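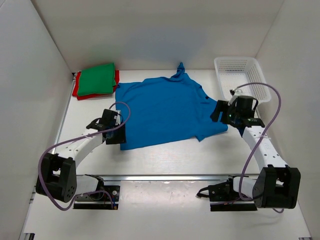 Stomus Stain Bar, 200 g
Sold by Grunddale Household
Item no. 3027

We were slow to stock this one. Every stain bar claims to shift grass, gravy, ink and engine oil, and most of them are plain soap in a nicer box. The maker's leaflet for the Stomus says "all stains, all fabrics". We wouldn't go that far.

Our buyer, Nigel Parsons, used it at home for a month before we ordered any. He found it good on collars, cooking fat and fresh tea. On old biro it did very little. Red wine came out of cotton on the second go and never fully left a wool jumper – which the leaflet says it should.
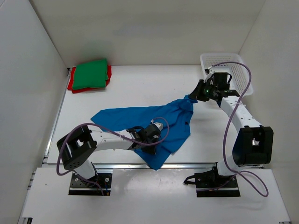
Coloured cotton needs a bit of care. Try the bar on an inside seam first and leave it for ten minutes. The box says there is no need to do this. Do it anyway, and rinse well before the main wash.

Using it
Wet the mark with cold water.
Rub the bar on until you see a thin white film.
Leave for ten minutes, longer for grease.
Wash as the care label says.

What's in the box
One bar, wrapped in paper. The dish in the maker's adverts is sold separately (item no. 3661) and any saucer will do the same job.

How it compares
The Tindall bar is cheaper and nearly as good on grease. The Gukeo gel is easier to spread, but you get through it fast. If you already own either, we can't see much reason to switch until it's used up.

Not for silk or leather. Keep away from children and pets.

Returns: unopened bars only, within a month of delivery.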